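Pramach Plollero Table Lamp
Set-up guide, section 4: Fitting and placing the inline switch

Read this section before plugging the lamp in. Section 3 (shade and stem) should be finished first.

What you need
The lamp base with its cord attached
The inline switch, in two halves with its screws
A small cross-head screwdriver
A clear, flat table, 600 mm deep or more

CAUTION: Keep the plug out of the wall socket until step 8. The lamp's own switch does not make the cord safe to work on.

1. Lay the cord out straight on the table. If it has kept its coils from the box, leave it flat for 11 minutes before going on.

2. Find the printed mark on the cord, 1435 mm from the plug. The cord is 2000 mm long in total, so the mark is closer to the lamp than to the plug.

3. Open the switch and put the lower half on the table with the terminals facing you. Keep the screws in the lid of the box.

4. Feed the two cord ends in from either side. The end from the plug goes to the terminals marked IN and the end from the lamp to those marked OUT.

5. Tighten each terminal screw, then pull gently on each wire. If a wire moves, loosen the screw, push the wire fully home and tighten again. No bare copper should show outside the terminal.

6. Close the cord clamps over the outer sleeve of the cord. They must not grip the inner wires.

7. Fit the upper half and put in the screws. The rocker should tip both ways without sticking. If it sticks, open the switch and check for a trapped wire.

Note: The Cuvico version is supplied with the switch already fitted. Begin at step 8.

8. Rest the switch flat on the table with the rocker facing up, somewhere you can reach it from your chair. Leave some slack on both sides, then plug in and test. 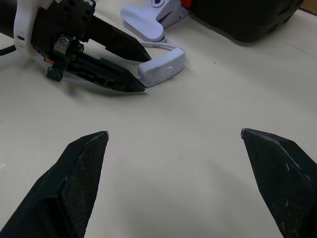 Bonsu, writing on the customer page, asks whether the switch can be fixed to the underside of the table, as the cord tends to slide off at the back. It can, with the clip sold for this lamp. Do not use staples or nails, and do not drill through the switch body.

9. To stop the cord sliding, take it down the table leg and hold it with a loose tie near the top.

CAUTION: Do not cover the switch with cloths, papers or books. If it feels hot, or you hear buzzing, unplug the lamp and stop using it.

Cleaning: unplug first, then wipe the switch with a dry cloth. Do not use sprays.

Section 5 covers bulbs.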